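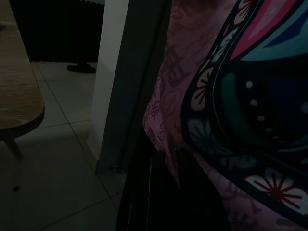 Nirdale Top-Freezer Refrigerator: Six Months In

Print this page | E-mail to a friend

I did not want to buy a refrigerator this year. I wanted to buy a couch! But in August the old one started making a noise like a blender full of gravel, and by the end of that week the milk was going off overnight, so there went the couch money. I looked at way too many refrigerators, got completely sick of them, and came home with the Nirdale in dark gray. It was $400 with delivery, it's 51 inches tall, and it has the freezer on top and the fridge part below, like the one my grandparents had.

Wait, I should fix that headline before somebody writes in. It's not six months yet, it just feels that way. Call it going on four.

Let me start with delivery, because that was the worst part. I bought it through Votside and they were perfectly nice on the phone, but the two guys who came weren't going to take the old one down the stairs unless I'd paid for haul-away, and I could swear I had. (I had. It took three calls to get the refund.) If you order from them, get the haul-away in writing.

Once it was in, setup was easy. You let it stand for a while before you plug it in, the booklet tells you how long, and then you fuss with the feet. We have tile floors, and if you have tile you know what that means: one foot sits on a grout line and the whole thing rocks every time you shut the door. The front feet screw in and out by hand, which I liked. The back ones don't adjust at all, which I didn't. I ended up with a folded bit of rubber mat under the back corner and it hasn't moved since.

Noise next, since our place is small and everything is close to everything else. The first night I lay there listening to it click and gurgle and thought oh no, what have I done. It settled down after a few days, or I did. There's a low hum when it's running and a sort of tick when it shuts off. My old one was much louder even before the gravel, so I'm calling this a win.

The inside is where I've changed my mind the most. In the store I thought the shelves looked cheap. They're white, part wire and part plastic, and I was used to glass. Small jars do wobble on the wire if you set them down carelessly, and if something leaks, it leaks on everything below. But they weigh nothing, they slide out without a fight, and I can wash one in the sink in a minute flat, so I do wash them, and I can't say that about the glass ones. There's enough height in the middle to shove in a whole grocery bag when I get home and don't feel like unpacking (so, most nights).

I like the door a lot more than I expected. The bins are clear plastic, so you can see what's hiding down there, and the top one is roomy enough that a tall bottle stands up straight with no tilting. Cartons go lower down. My one gripe is that the bins flex a little when they're loaded up. I haven't cracked one yet, but I wouldn't let a kid hang on it.

The crisper is the weak spot. It's a clear drawer at the very bottom, no humidity slider, no divider, and lettuce gets sad in there after a couple of days. I've pretty much quit using it for greens. Onions and carrots do fine. The rest of the time it's got hardly anything in it, and that's a shame, because it takes up good space.
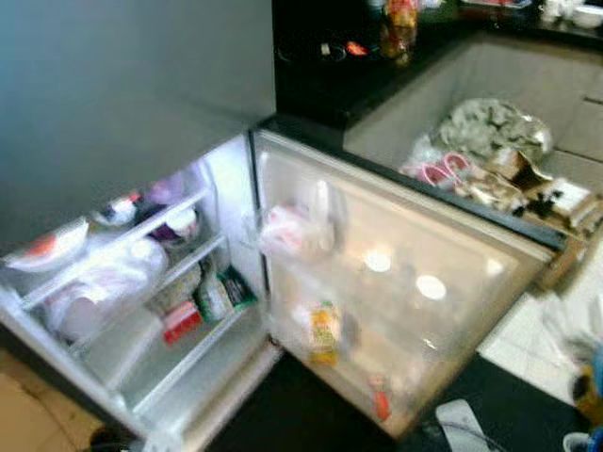
One reader e-mailed to ask whether the light is any good, having bought a Harnell with a bulb that lit the top shelf and left the rest in the dark. It's good! It's nice and even and I can find the mustard at midnight. The same reader said the Harnell door seal went stiff in the first year, so I've been wiping down the gasket on mine every couple of weeks, and it still grabs the way it should.

Temperature is one dial with numbers on it and no real degrees anywhere, so buy a cheap fridge thermometer. I keep the dial on 3. At 4 I froze a tub of sour cream that was pushed against the back wall. The freezer is plain, just a box with a shelf, and I get some frost around the edge of the door when it's humid out. It holds a lot of dumplings.

As for the color, dark gray hides scuffs and shows every single fingerprint around the handle. A damp cloth takes care of it. I wouldn't go back to white.

Would I buy it again? For the price, yes. I did look hard at the Barredo, which has a proper crisper with two drawers, but it's wider and I would have lost the end of the counter, and I need that counter (it's where everything lands, bottles and bowls and all). If you eat a lot of salad, measure your kitchen and go look at the Barredo. If you mostly keep leftovers and condiments and things in bags like me, the Nirdale is a solid plain fridge.

The couch will have to wait until spring.

Print this page | E-mail to a friend

Comments

Mine came with the door hinged on the wrong side for my kitchen. You can swap it, but set aside an afternoon and put the screws in a cup.

Paper towel in the bottom of the crisper, change it when it's damp. My lettuce goes a week now.

Posted 28th November: Does the freezer shelf come out? I want to stand a turkey in there and the booklet doesn't say.

Reply from the author: It does, lift the front and pull. Measure your turkey first though!

Had the same haul-away mess with Votside. Still waiting on my refund.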